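Home / Guides / Grippers / Checking and resetting the parallel-link gripper on a two-arm mobile unit

Checking and resetting the parallel-link gripper on a two-arm mobile unit

Pellska workshop guides. Last revised May 2019.

This guide covers the routine check of a two-finger linkage gripper with a wrist camera, on a mobile unit with two arms and a head camera. It covers the linkage joints, the fingertip pads, the wrist camera view, the zero position and a short pick test on a polished table. It does not cover the gearbox or the motor. If either needs work, take the gripper off the arm and follow the bench guide.

Allow an hour for one gripper if nothing is worn. Replacing pads adds time for the adhesive to cure.

When to run the check

Run it at every 758 cycles on the gripper counter, and also:

– after any hard contact between a finger and furniture
– after a pad change
– after the wrist camera has been removed or bumped
– when the logged closing position drifts by more than 4 counts from the last recorded zero

The left and right grippers keep separate counters. The right one usually comes due first on our units. Do not reset both counters after checking only one side.

Tools and supplies

– hex keys, metric, ball end and plain end
– torque driver with hex bits
– lint-free cloths and isopropyl alcohol
– medium-strength threadlocker
– feeler gauges
– a pair of replacement pads (order both, never one)
– Gasis service tool, installed on a laptop
– paint pen for witness marks
– light objects for the pick test: an empty plastic bottle, some paper tissue

Plain-end keys are for final tightening. The ball end is fine for running a screw in but will round out the socket under load.

Before you start

Park the base and set the brakes. Lower both arms to the service pose and wait for the status light to settle. In Gasis, open the unit page and put the arm you are working on into Hold. Hold keeps the arm joints powered and locks out motion commands from the planner. It does not lock out the gripper. For that, set Gripper Enable to Off as a second step.

Keep the emergency stop within reach for the whole job. Pressing it will let the fingers relax on this type, so support anything they are holding.

Step 1. Save the current settings

Go to Gripper > Parameters > Export. The file should include the open limit, closed limit, zero offset, grip current and finger speed. Write the cycle count in the file name. If the export fails, stop and fix the connection first. Do not copy the values by hand from the status screen, where they are rounded.

Step 2. Clean the linkage and pads

Wipe the finger arms from the mounting plate toward the tips. Use a dry cloth first, then one dampened with alcohol. Work around each joint and lift out any fibers with tweezers. Units that work in furnished rooms pick up carpet and cushion fibers, which wind into the joints and show up later as a slow finger.

Wipe the pads last with a fresh cloth. Let them air dry. Do not use furniture polish or glass cleaner anywhere near them. Both leave a film that lowers the grip.

Step 3. Check the joint screws

Each finger is carried on a pair of parallel arms. The socket screws at the joints act as pivots or hold the pivots in place, so a loose one shows up as side play at the fingertip.

Hold the mounting plate with one hand. With the other, push each fingertip sideways, then up and down. Sideways movement should be barely felt. Compare left with right. A difference between the two is a better sign of wear than the amount of movement on either.

If a joint has play:

1. Mark the screw head and the arm with the paint pen.
2. Back the screw out fully. Do not just snug it up, as old threadlocker will hold it short of its seat.
3. Clean the threads and the hole.
4. Apply a small drop of threadlocker to the leading threads.
5. Refit and tighten to the value on the parts sheet for your gripper version.
6. Swing the finger by hand through its full travel. It should move freely with no tight spot.

Do one screw at a time. With two out on the same side, the arms can shift out of parallel and the finger will have to be realigned from scratch.

Step 4. Check the wrist camera view

Turn Gripper Enable back to On, open the fingers to the saved open limit and bring up the wrist stream. Both fingertips should be in view, with the gap between them clear. The mounting plate should sit level along the bottom. If it is tilted, the camera bracket has turned on its screws. Loosen the bracket, square it to the plate and tighten again.

Look at the pads as well. They should appear at matching heights and face each other across the gap. One pad sitting visibly farther back than the other usually means a bent arm or a pad seated against leftover adhesive.

Move the arm out over a table for this step so that the camera has something at working distance to focus on. A bare bench mat gives too little detail to judge focus. 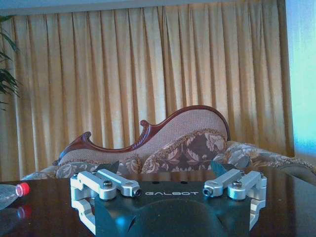
Step 5. Inspect the pads

Set Gripper Enable to Off again. Look for torn edges, hardening and a polished stripe across the contact face. Press a fingernail into the pad. The dent should recover at once.

Replace the pads as a pair if either one fails. Peel the old pad from the base end, remove all the adhesive, degrease the seat and press the new pad on with even force. We use Brutileo pads in the medium grade. The soft grade grips well on paper and film but tears on bottle threads. Leave new pads overnight before any grip test.

Step 6. Set the zero position

1. Turn Gripper Enable to On and set finger speed to the lowest value.
2. Command Close with nothing between the fingers.
3. When the pads touch, read the position. The value should be stable within a count or two.
4. Open fully and repeat until three readings in a row agree.
5. Enter the reading as the new zero offset and press Store.
6. Power the gripper off and on. Read the offset back.

On our right-hand gripper the stored offset came out at 493 after the last pad change. Yours will differ. What matters is that it stays put between checks.

If the reading climbs each time you close, a joint screw is moving. Return to Step 3. If it jumps at random, look at the encoder cable where it passes the wrist.

Step 7. Set the grip current

Start at 42 percent of the rated current. That is enough for an empty bottle and low enough that it will not mark soft plastic. Raise it in small steps only if an object slips during a slow lift. Crumpled paper needs less than you would expect, as it folds into the gap and fills it.

Do not use grip current to make up for worn pads. The motor will run warm and the linkage screws will work loose sooner.

Step 8. Pick test at the table

Park the unit facing a low table, with room for both arms to swing clear of the legs and any chairs. Place the bottle on its side and the paper items a hand's width or more apart. Set a small bin on the floor within reach of the arm being tested.

A polished dark top is the harder test and worth using if there is one. Reflections of the objects can pull the depth estimate below the real surface, and the fingers then touch down early. Set the table height by touch before the first pick: lower the closed fingers slowly until the contact flag trips, then enter that height in Gasis under Work Surface.

Run the test in this order:

1. Paper item, picked from above, lifted clear of the top and held.
2. Same item, carried to the bin and released.
3. Bottle, gripped across the body.
4. Bottle, gripped at the cap end.

Keep the idle arm low and out to its own side, with its gripper open. If it is left over the table it blocks part of the head camera view, and the planner will add detours that make the timing useless.

During each lift, watch the position reading for creep. A steady reading with the item held means the pads and current are fine. Slow creep toward closed means the item is sliding out or being crushed. 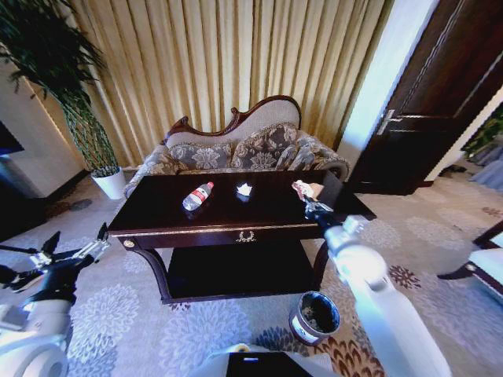
Pick test, right gripper holding a light crumpled item above the table. Left gripper open and clear.

Step 9. Repeat for the other arm

Swap the active arm in Gasis and repeat from Step 1. Move the bin so that the second arm does not need to reach across the body. The work surface height is shared between arms and can be left as set, provided the base has not moved.

Step 10. Close out

Export the parameters again and store both files together. Reset the cycle counter for each gripper that was checked. Return finger speed to its saved value. This one is easy to forget, and the unit will run all day at service speed without raising a warning.

Common faults

One finger lags when opening
Fibers in a joint, or a screw tightened past its value. Clean first, then check that the finger swings freely by hand.

Pads meet at the base but not at the tips
Check for adhesive under the pad. If the seat is clean, slip a feeler gauge between the tips and compare with the limit on the parts sheet. Over the limit, replace the arm pair.

Contact flag trips above the table
Work surface height is wrong or the base has rolled on a thick carpet. Set the brakes again and repeat the touch-down. On deep pile the unit can settle for several minutes after parking.

Paper is picked up but will not release
Static, or residue on the pads. Clean the pads and open the fingers fully on release. A half-open release is the default in older Gasis profiles.

Wrist image soft on one side
Fingerprint on the lens cover in most cases. If cleaning makes no difference, check that the cover is seated flat.

Parts

Pads, joint screws and arm pairs are listed under the gripper version number on the Çetinkaya parts page. Check the version before ordering. Screws from the earlier version fit the thread but are slightly too long, and will bind the joint when tightened. The updated sheet with the new torque values is due in June.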